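Rukhsana Mohmand, wood finishes project, writeup for Monday

## Why this topic

My aunt's kitchen table in Steinbach went gray in patches after one winter and she blamed the oil. I wanted to know if oil or wax holds up better on pale wood. Didn't have time for varnish.

## What I did

Cut offcuts from the same plank, sanded all of them with 400 grit. Half got Purnora oil, half got Flevik wax paste. Two coats each, one night between. Then put drops of coffee, vinegar and plain water on each one and left them 5 hours under a glass. Wiped, let dry, looked at it next to a window.

## Results

- Coffee: wax left a ring on every piece. Oil left a faint one, came off with a damp cloth.
- Vinegar: both went dull, oil slightly worse.
- Water: nothing on the oil. White mark on the wax, gone by morning.

Boards dont all take finish the same way. The darker streaks drank up more oil than the light ones, which I did not expect and didn't plan for, so some of the comparison is shaky. Knots stayed shiny and sort of sticky. 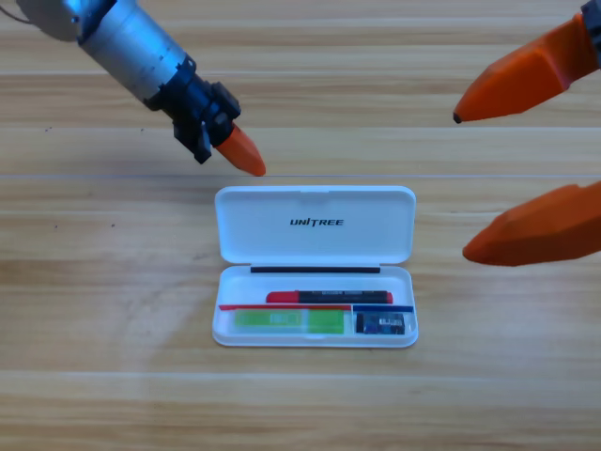 *Fig. 1. Pale tabletop with fine straight grain, small knots and a seam between boards.*

## Problems

Seams should of been a separate test. Water sits in them. Also I only had one plank, and my room was cold in October so drying times are probably off.

## Next

Try a hard wax oil, more planks, longer soak.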